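Robótica de Manipulação - Notas de aula 8
Docente: Mircea Pop
Tema: perda de aperto em embalagens flexíveis

O caso desta aula vem da bancada Drendora. A tarefa é recolher embalagens de comida amarrotadas e largá-las no caixote. Em outubro registámos 145 falhas em 2000 ciclos, quase todas na fase de transporte. O controlador dava a peça como presa e seguia a trajetória com a garra vazia.
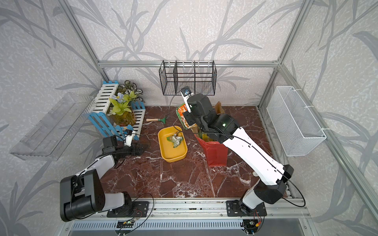 Porque é que o controlador não deteta a queda?
O sinal de "peça presa" é lido uma única vez, no fecho dos dedos, e fica guardado até à ordem de abertura.

Causa provável: a película dobra-se entre os dedos e a corrente do motor sobe como se houvesse um objeto rígido. O limiar vinha do ensaio Palcombe, feito com caixas de cartão - nunca foi revisto.

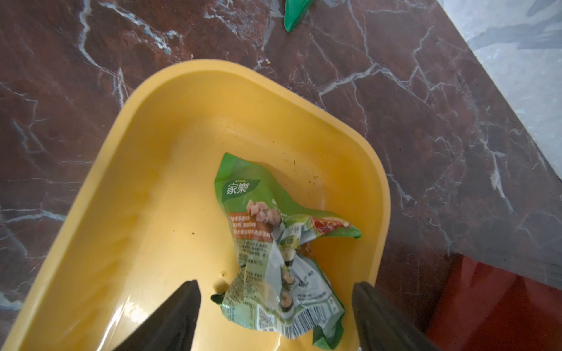
Fig. 2 - Embalagem verde amarrotada entre os dedos abertos, vista da câmara do punho.

Correções a discutir:
- ler a abertura dos dedos durante todo o transporte;
- parar o braço se a abertura descer abaixo do mínimo;
- repetir a preensão até 8 vezes e depois pedir operador.

Segurança: ninguém mete a mão na célula para apanhar uma peça caída sem premir a paragem de emergência. O braço parado pode estar só à espera de nova tentativa. 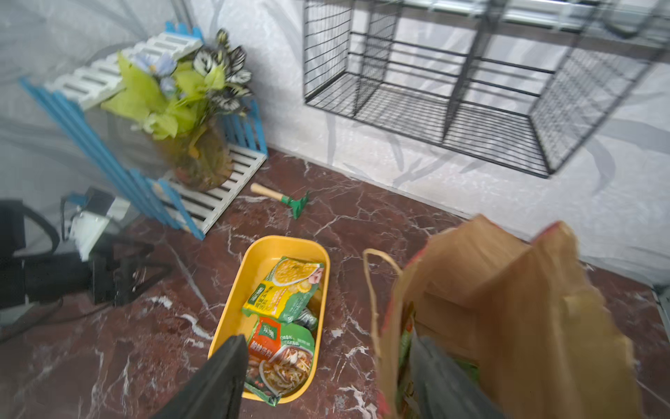 Fig. 3 - Tabuleiro amarelo com duas embalagens; à direita, um dedo da garra dentro do saco de papel.

Para a próxima aula: ler o relatório Grilano, secção 4.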